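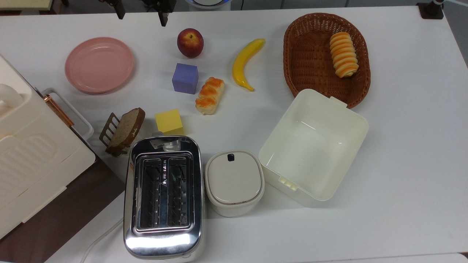

Isn't a recipe just a list, and why are we spending a whole class on it? A student asked me that at the end of last week's session, and I've been chewing on it ever since, so I'm starting the notes there.

Week 4: Writing instructions people can follow in a kitchen

Fair question! A list is what you make for yourself. When I scribble "apples, sugar, the blue tin" on an envelope I know what I mean, and you'd be lost. A recipe has to work for a stranger with flour on both hands who looked away for a minute and now can't find their place on the page.

Please read the two handouts before Thursday: the Willier apple cake and the Bundbridge version of the same cake. Same ingredients, near enough. Willier gives you one long paragraph (I love it, it sounds like somebody's aunt talking) and the oven doesn't come up until the very end. Bundbridge breaks it into short steps and turns the oven on first. Mark every spot where you had to go back and reread.

Things I'll be fussy about in your drafts:

Order. Ingredients go in the order they get used. If the butter is melted, say so in the list.

Verbs. Start the step with one. "Peel the apples" beats "the apples should be peeled" every time.

Amounts. 200 grams of flour, the same way all the way through. Don't switch to cups halfway down (the Neren pamphlet does this and it drove me up the wall).

Signs of doneness. Give a time and also what the cook should look or smell for, as ovens vary so much.

We'll also look at a page from the Wanyama cookbook, the one with the headnotes that run longer than the recipes. I used to skip headnotes and now I read them first, so I'm curious where you all land on that.

For homework, write up one dish you know by heart, then give it to somebody at home and keep quiet while they read it aloud. Write down every question they ask. Bring 2 printed copies, one for me and one to swap. Drafts go in the tray outside room 1428 by noon.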